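Chapter 7
Who moves next? Scheduling two arms from one program

Before you start: chapters 3 (frames) and 5 (grasp planning). If you skipped 5, go back at least for the bit on approach poses. We use it on nearly every page from now on.

What's in this chapter
7.1 One clock or two
7.2 Waiting, holding and parking
7.3 Shared space and who owns it
7.4 Tilt as a path, with a free axis
7.5 Logs you can read on Monday morning
Exercises

Up to now, one arm. One planner, one queue, one thing to go wrong. Add a second arm and most of your code still runs, which is the trouble. It runs fine until both arms want the same patch of air.

First instinct of nearly every student: write two programs and let them send each other messages. Karthik Saha's group at Etby did exactly this in the first version of Standum, their teaching scheduler. Each arm had its own loop. Each loop asked the other for permission. They ended up with 1441 lines of handshake code and a deadlock that only showed up when the lab was cold and the controllers booted in a different order. The rewrite has one loop and one table of claims. Much shorter. We'll build a small version of it in 7.3.

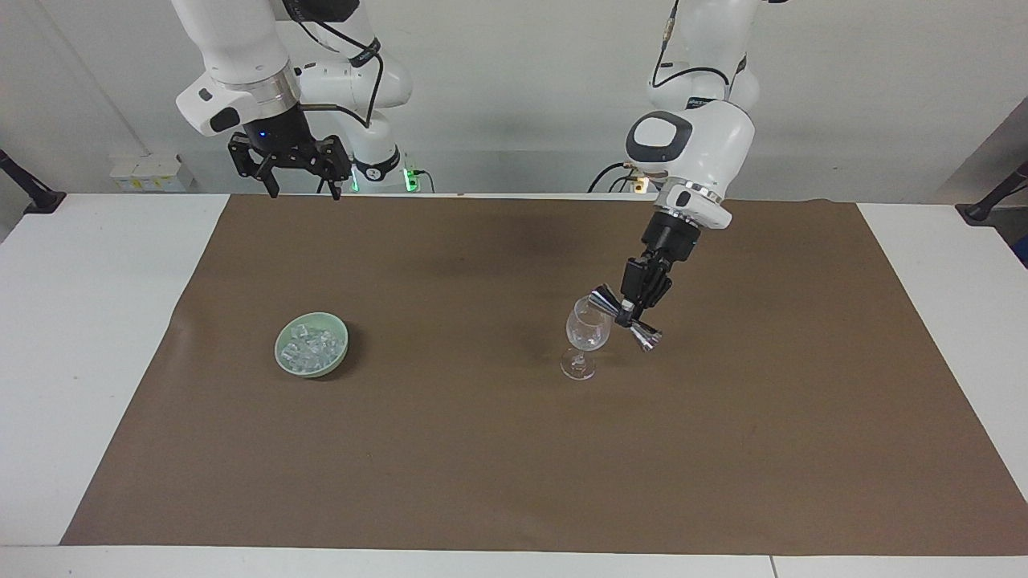 Holding is a state. Write that down, it comes back in the exercises. A beginner's task list says "pick, move, place" and treats everything in between as nothing, so the scheduler has no name for an arm that is waiting with something in its fingers. Take a drink-making task. The left arm has a jigger closed in its gripper, one cup right beside the rim of a wine glass, and the right arm is up over the other side of the mat with its fingers open. Two very different kinds of stillness. An open gripper well above the table can be parked, sent home, re-planned, whatever you like. A closed one has a grasp to keep and a wrist angle to keep, and a planner that thinks it's free to swing the elbow through a neater path will tip whatever's in the cup. In our table the first is IDLE and the second is HOLD, and HOLD carries a list of what must not change.

What goes on that list? Depends on the object. For a jigger: grasp force, tilt limits, clearance from the rim. For a glass being moved, upright within a few degrees and no sudden stops. For an ice cube, force and not much else, and you'll want a timeout.

Next, claims. A claim is a box of space, an owner and an expiry. Before an arm moves it claims every box its path goes through. Can't get them all? It claims none of them and waits. Sounds wasteful. It is, a bit. Samarakoon, the simulator that comes with this book, checks claims every 1000 microseconds, and on a laptop you won't notice the cost. Partial claims are how you get deadlock, and we'll make one on purpose in 7.3 so you know the look of it.

A word on expiry. Sorcha Innes at Merker argues that claims should never expire while an arm is in HOLD, full stop. We mostly agree. Her counter example is in exercise 4, have a go at it before you read teh notes.

You'll need the file two_arm_base from the course page, and a colour terminal helps, the claim table prints owners in different colours. Default settings are fine. If the simulator complains that port 2019 is busy, you've got an old copy still runing. Kill it and try again.

7.1 One clock or two

Start with the clock. Each arm controller keeps its own time, and the two drift apart.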